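I have been mending old appliances and radios for longer than I care to admit, and for most of that time I worked on whatever was nearest, usually the kitchen table with a tea towel over it. So when Rhea Sarmiento, who shares the workshop with me, suggested we try the Milard control board and harness set, I said yes before she'd finished the sentence!

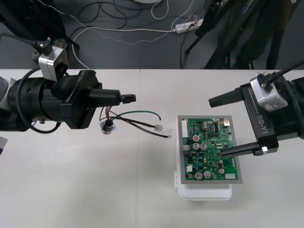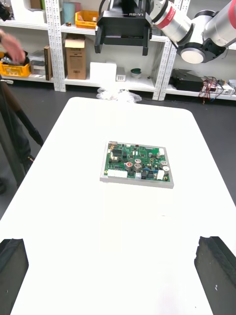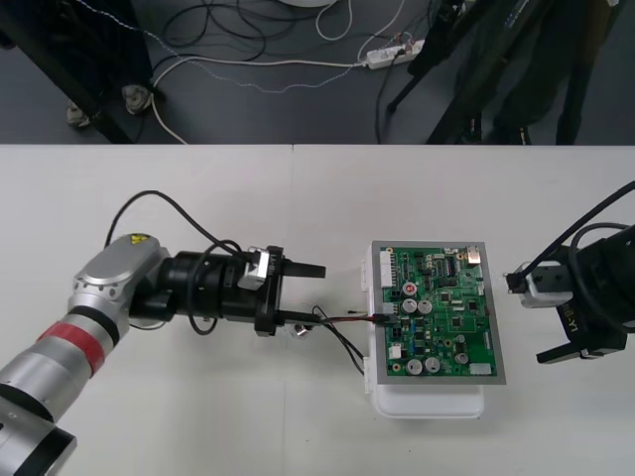 I'll start with the board, as it's what you are paying for. It is packed with parts, as these things always are, but I found my way about it quicker than I expected, and the tray it sits in is a real kindness – you can pick the whole lot up by the sides and never lay a finger on the components. I like to stand mine on an upturned plastic tub, which brings the connectors up to a friendlier height for anyone whose back is not what it was.

The harness I'm fonder of than I ought to be. The coloured wires saved me a good deal of squinting, and the plugs go home with a firm push (do hold the plug itself, please, and leave the wire alone). My grumble is that the leads are springy when new and will wander all over the table. Leave them stretched out overnight and they behave much better.

The leaflet is poor. It runs to 12 pages and the wiring plan is on page 2, printed so small that Rhea and I took turns with the magnifying glass. Buppha Nilsuwan in the Kilach shop very kindly ran me off a bigger copy, and I'd ask for one if you buy yours there.

Would I have it again? Yes, gladly, and I've already promised the next one to Iwona for her daughter's Friday class. I'd give it four stars, and the fifth as soon as they print that plan at a decent size.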